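Sallham Robot Learning Short Course
Handout 5: Training a policy from demonstrations

Last week we got as far as recording. By now your group should have its demonstrations saved to the shared drive, so today we get to the fun part – finding out what an arm can learn from them!

The method is behaviour cloning with action chunks. At each step the policy takes in the camera view and the joint angles, and predicts the next 30 joint targets in one go. We run the first few, look again, and predict again. Predicting a whole chunk keeps the motion smooth, and it copes much better with the little pauses people make when they are thinking about where to go next.

The Kuhlmann set, which we use for all the worked results, has 395 demonstrations at an ordinary desk. I love this set because the desk is so ordinary. Daylight comes in from one side, there are cables along the back, and the object to reach for has a handle that makes the choice of grasp matter. Look at where the handle points before you read on.

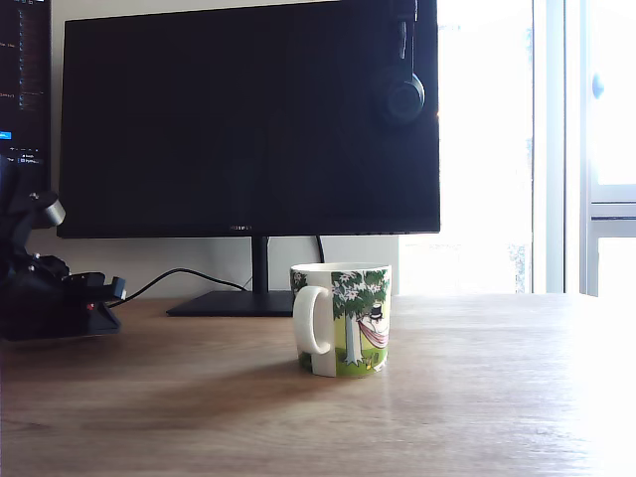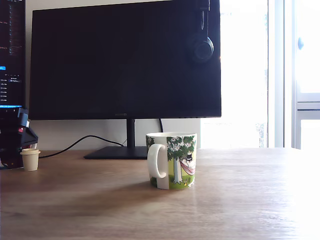

Figure 1. Two views of the Kuhlmann desk. In both, the mug's handle faces left and its shadow falls toward the lower left.

Think about what a network could latch onto in views like these. We want it to use the mug. It could just as easily use the mug's shadow, the base of the monitor, or the bright patch of desk on the window side. All of those are fine clues until the sun moves or someone shifts the monitor.

We tested this by training two policies on the same demonstrations. Zandon saw the raw pictures. Dritomside saw them with random changes to brightness, contrast and crop, and was otherwise identical. Then we ran both with the blind down, a condition neither had met in training. Zandon kept stopping short of the handle. Dritomside closed on it far more often, and when it missed it usually backed off and had another go, which was a thrill to watch the first time.

One warning before you get carried away – training loss won't show you any of this. The two loss curves sit almost on top of each other. You have to run the arm.

For the lab
Train for 555 epochs and save a checkpoint every 5.
Keep your held-out demonstrations out of the colour statistics too.
Try one run with the crop turned off and the brightness changes left on. I don't have a good answer for what happens there, and I'd love to see yours.
Bring your plots and at least one failed run to the December session.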